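Prusley bench notes, December

Tips for working next to the arms. Most of these came off the whiteboard, which is full again.

Tables first. Wipe down before the shift, not during. Spray on the cloth, never toward a gripper. Let it dry, a wet top lets bowls slide and the arm wont notice.

Bowls: small one in front, big one behind. Nest them only at the end of the day. If one gets a crack in the rim, toss it.

Cables. Walk the long way round. Don't tie them up tight either, the elbow needs slack.

Sleeves rolled, lanyards off, hair back. Same as before the arms came.

Breaks have changed. We used to stop when the batch was done, now the batch doesn't really stop, so set a timer. 50 minutes then sit. Gönül Öztürkmen keeps the rota, trade with her and not between yourselves.

Less lifting now, more looking. Eyes get tired before backs do. Swap sides of the table after lunch, and if you've been watching for two hours hand over to somebody, even if its going fine.

Write down every stop, even the short ones. Time, what was on the table, what you did. Yurt folder, top shelf. 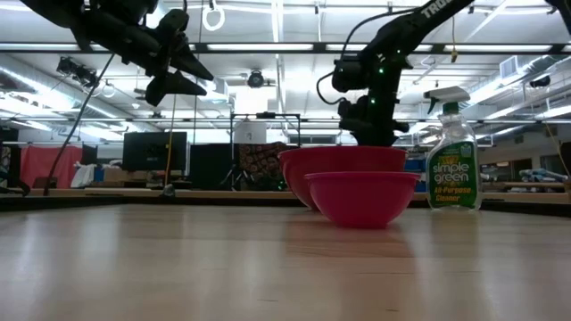 Do we still need to know how to do the mixing by hand?
Everyone keeps it up, one batch a week each, so that an outage doesn't send the whole line home.

New starters get eight shifts alongside someone before they take a table alone. Spare cloths are under the sink, teh blue ones are for floors.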